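Automation in the Prep Kitchens: Questions from Staff
Last updated May 17, 2021

We use cookies to remember your settings. By continuing to browse you agree to our cookie policy. Accept | Manage

These are the questions that came up most often in the break room meetings at Mostham and in the comment box at Fandale. The list will be updated when there are new answers. If your question is missing, ask your shift lead or put it in the box.

What is being automated?

Sink-side work, to begin with. That means moving produce and small items in and out of basins, loading and unloading drying racks, and putting utensils back where they go. Cooking, knife work and tasting are outside the project. So is anything that happens at the serving counter.

Which kitchens does it affect?

Mostham first, then Fandale in August if the Mostham results hold up. The Brilon kitchen has no dates yet. Its sinks are under the windows and there is very little floor space on the working side, so it would need a different layout.

Will anyone lose their job?

No positions are being cut under this project. The written agreement covers all 139 kitchen employees at the three sites, including part-time staff. It runs through the trial and for 600 days after it. What happens after that has to be negotiated again, and we can't promise the outcome of it now.

Will my hours change?

Contract hours stay the same. Start times may move. At Mostham the first prep shift now overlaps with the second by 30 minutes so that both crews can go over problems together. If an earlier or later start conflicts with child care or a second job, tell your shift lead in writing and it will be looked at before the schedule is posted.

What will I do in place of sink work?

Most people will spend more time on portioning, labeling and checking deliveries. Eight people have trained as station operators. An operator sets up the sink area, starts a run, watches it, and takes over when something goes wrong. Things do go wrong, and the operator role isn't a desk job.

Is there extra pay for operators?

Yes, an hourly supplement for every hour you are scheduled as operator. It shows on its own line on your pay stub. Training time is paid at your normal rate.

How do I apply?

Sign the sheet outside the shift office. You don't need computer experience. The course takes four half days and ends with a practical check at the sink, which you can repeat if you don't pass.

How well do the robots do the job?

It depends on the item. We logged 1379 pick attempts in the first stage. Large, firm items went best. Thin or flat ones caused most of the stops, and a stop means a person has to step in. A trained employee is still faster at a full sink.

Who is responsible if something gets dropped or damaged?

The company. Breakage during a run goes in the Mondal log, the same shared log we use for equipment faults, and it is never charged to a shift or to a person. Please log small things too.

Can I stop a run?

Anyone can, at any time, without asking. Press the red button at the station and tell the operator. You will not be asked to justify it.

What does the work look like up close? 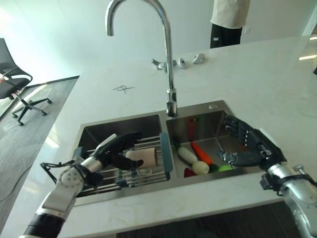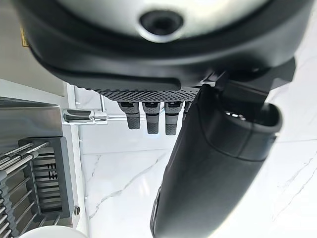
The operator course spends its whole first morning on how a sink is laid out, and people who have washed produce for years tend to find that part easy. Operators decide what goes in which basin and how crowded it gets. Practice is done with toy produce, like the carrot, the radish and the other pieces in the right-hand basin in the first picture, so that a bad grip costs nothing. Several of you asked why it can't be real vegetables from the start. Real ones come in at the end of the course, in small batches, and whatever has been handled in practice is composted and does not go back to the line.

Will I be recorded?

The cameras run only during a logged run. Recordings are used to correct the robot's movements and can't be used for performance reviews or discipline. Audio is off. You can ask to see any recording you appear in by filling out the form in the shift office, and you'll get a reply within two weeks.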